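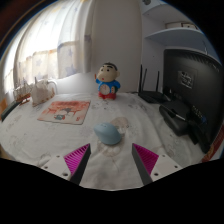

Prilto Starts Home Recordings With Hand-Held Gripper

Prilto, a small robotics firm based in Prultcombe, has begun recording everyday tabletop tasks in ordinary homes, using a gripper that a person carries by hand. The company announced the work on April 19, 2018.

The tool has two fingers with magenta ridged pads on their inner faces. A camera on it records the fingers and whatever lies in front of them while the person works. The recordings will be used to train a robot arm to do the same jobs.

The first tasks involve small items that people keep on a desk or table, such as a computer mouse, a keyboard or a card. The person picks an item up, moves it to another spot and lets go. Each try is saved as a separate recording, and tries that go wrong are saved too, with a note.

Mairéad Dolan, who runs the project, said the firm had been using remote control until February. An operator sat at a desk with two hand controls and drove the arm from there.

"It worked, but it was slow, and we could only do it where the arm was," Dolan said. "You can take this into somebody's living room and start."

Training an operator on the remote control system took 2 days, she said. People using the hand-held tool are given a short lesson and then practice on their own table. They are asked to leave their belongings where they normally keep them.

Prilto plans to collect 2,000 recordings under the first stage of the project, which is called Resness. It had 340 at the time of the announcement. The homes are all in or near Prultcombe, and each household is paid for its time.

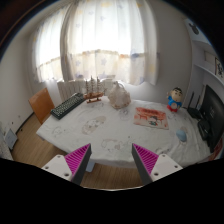
The recordings will be checked by Nic Aodha, a software company that has worked with Prilto before. Its staff will remove any in which the camera lost track of its position or the fingers were hidden from view. A first set of 200 has already been checked.

Tests on the arm are due to start once the first stage is complete. Dolan said the remote control desk will be kept for heavier items and for jobs that need two arms. The firm has not set a date for a second stage.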